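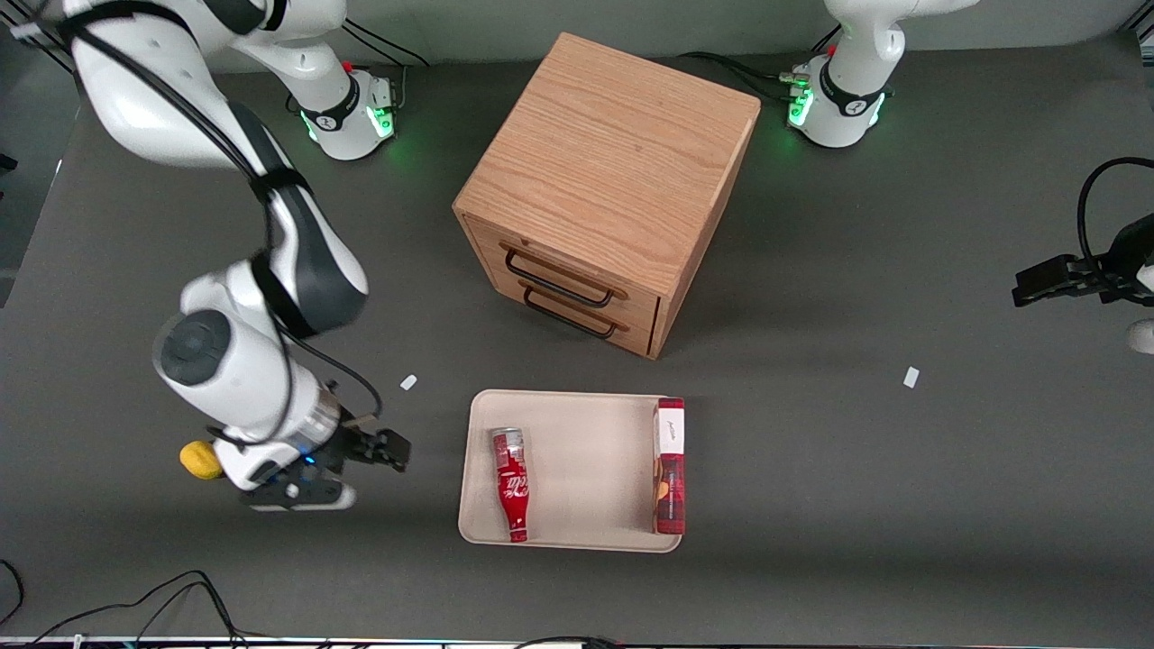
*Two-arm kit on our table: drawer cabinet, tray, bottle, lemon.*

**habte_user57** | 2019-02-02

Hello all. We have the Zudance two-arm kit on trial since November, and I promised to write my opinion. The arms are good. My complaint is the service plan from Jostier, which costs us 61 per month for each arm and covers only the arms and the controller. The gripper fingers are a "wear part", so you pay for them. I read the contract three times before I found this line.

Setup took us 8 hours. The manual says two.

**trisby_fan**

Eight hours is long. Did you use the mounting template? With it we finished before lunch. I also don't agree about the fingers, every vendor treats them as wear parts.

**habte_user57**

Yes, we used the template. The most time went to the wrist cameras, the software did not want to save the calibration. But I must say the view is good for small things:

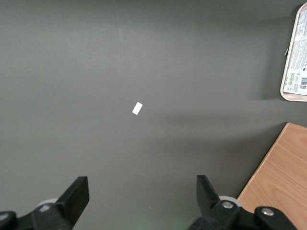
*Wrist camera, open fingers, small white piece on the table.*

**oldgrease**

How is it with shiny objects? I had the Trisby kit before and it was hopeless with metal cans. I sent it back after 20 days.

**trisby_fan**

That was the old Trisby firmware. Please do not judge it by this.

**oldgrease**

I judge what I paid for.

**habte_user57**

Please stay friendly. For the shiny objects I can answer a little. We use a red aluminum bottle, and the light makes long white stripes on it.

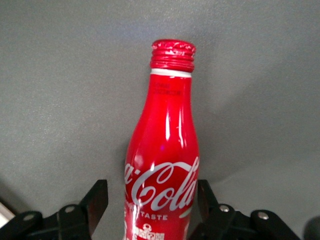 My advice is to drive slowly for the last part of the approach and to lower the exposure by hand. The automatic setting I do not trust. With these changes we had 57 good grasps in one afternoon, but I did not write down the failed ones, so please don't take it as a test result.

**oldgrease**

Thanks, useful. Would you buy it?

**habte_user57**

The kit yes, the service plan no. I asked Jostier for a price with fingers included and I wait for the answer.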